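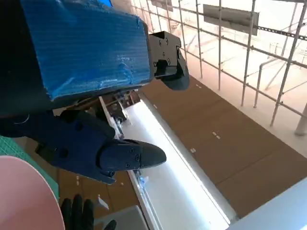
September, bench notes, Altton trial kit

Second session with the two-arm kit. Severyn Levchenko and I are supposed to have a recommendation ready for Jiserdale before the loan runs out, and I'm already leaning toward yes. Startup took 56 seconds from power switch to both arms reporting ready, with the old Stetsiuk config file loaded as it was. I did not expect that to load at all!
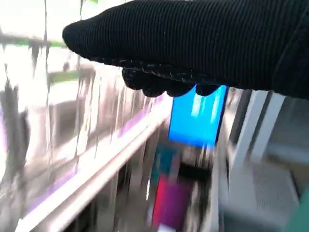
Wrist video is the part I want to write down while it's fresh. The kit records each wrist on its own channel and lines the channels up by timestamp, so we can scrub both together. Fast moves still smear badly at the default exposure. The ribs on the black glove stay crisp and the blue panel below the fingertips turns to streaks. Next step is a shorter exposure and another lamp - Severyn has one in the Prinau crate.

Bread task next. Two pieces, one bowl, either hand allowed. Teleop feels lovely, light on the wrists and with very little lag, and the thumb mapping is miles better than on our last demo unit. 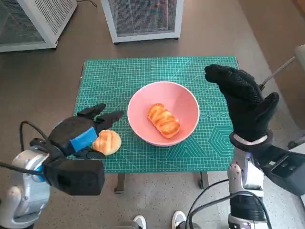
Grip force I left at 44 on the vendor's scale for both hands. I'd like to try lower on the bun side, but the slider jumps in coarse steps and I want to ask Altton if there's a finer setting in the config.

Log export gave 3,535 rows, no gaps. Column names are readable too, bless them.

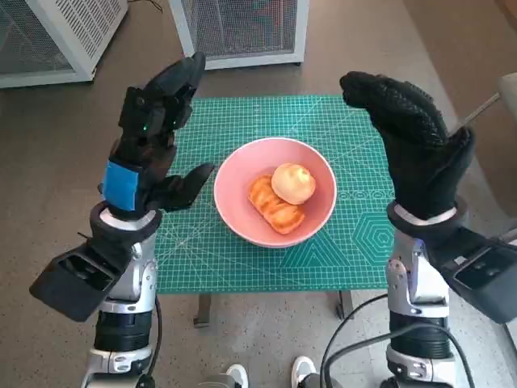

Still to do: re-zero the left thumb, read page 143 of the manual (calibration order), get a price for spare gloves. Severyn has the arms tomorrow morning, I get them after lunch.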